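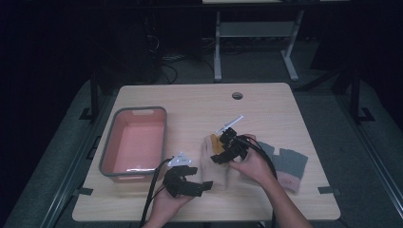
Teaching by hand: a day with the sock folders of Stiltberg

Features > Automation > Site visits

The open day at Watance begins with a safety talk lasting seven minutes and a sheet of paper to sign. After that, visitors are free to walk between the benches. The company occupies the upper floor of a former printing works in Stiltberg, and makes software for machines that sort, fold and pack clothing. It builds no robots of its own. The arms come from outside suppliers, and the part that Watance sells is the training.

Most of that training starts with a person. At the small table by the desks, an operator sits with a black gripper in each hand, both cabled, and works through a batch of socks. The fingers of the gripper do the holding; the operator's own fingers never need to touch the fabric. A beige item with a mustard-yellow patch goes into the right-hand gripper while the left one opens to meet it. A grey knit sock with a pink toe lies flat on the table. The bin stands on the left.

Wenceslao Galindo, who runs the recording benches, describes the method in plain terms. The grippers log their position and the opening of their fingers. A camera worn at head height logs what the operator sees. The two streams are lined up in time and passed to a model, which learns to link one to the other. "The arm never learns what a sock is," he said. "It learns what a hand did next."

Socks are a poor choice if the aim is a quick result. They stretch, they curl at the cuff, and a pair seldom lies the same way twice. Galindo's team began with tea towels, which are flat and square, and moved to socks in December. The success rate on a trained arm fell at once. It now stands at 87 per cent for a single sock placed flat, measured over test runs of 90 attempts. Pairing is harder and Watance gave no figure for it.

The bench itself is kept simple. The tabletop is pale wood with rounded corners, and small dark clips grip its edge. Operators work in sessions of 20 minutes and then change over, as the wrist tires before the attention does. Each session is reviewed the same afternoon. Recordings in which the operator hesitates for long are marked and set aside, though they are kept -- Galindo thinks hesitation may prove useful later, when the model has to cope with a sock it cannot read.

Visitors were allowed to try. My own first attempt took far longer than it should have. The gripper gives very little feeling through the handle, and the eye has to do the work that the fingertips would normally do. The common fault is to pinch too much cloth. A thin fold taken near the edge opens cleanly; a thick one brings the layer beneath with it and the whole item turns over. The cables are light, but they need to be draped clear of the forearm before starting or they drag across the work.

The second half of the visit dealt with the arms. Watance showed two, running a policy named Brillus which had been trained only on hand recordings. Each arm picked a sock from a heap, laid it out and smoothed it with the side of the finger. The motion was slow and had a visible pause before each grasp. One sock was dropped and picked up again without help. Another was placed upside down and left that way, as the system has no check for it yet.

A customer trial is planned with Dalsgaard, a laundry firm that handles hotel and hospital work. The terms are modest: one arm, one shift, and a human at the next station to catch errors. Galindo would not be drawn on price. He was more willing to discuss lighting, which changes through the day on most laundry floors and which has caused more failed grasps in testing than any type of fabric.

The next open day will cover towels and pillowcases. Places are booked through the Stiltberg office, and flat shoes are required on the upper floor.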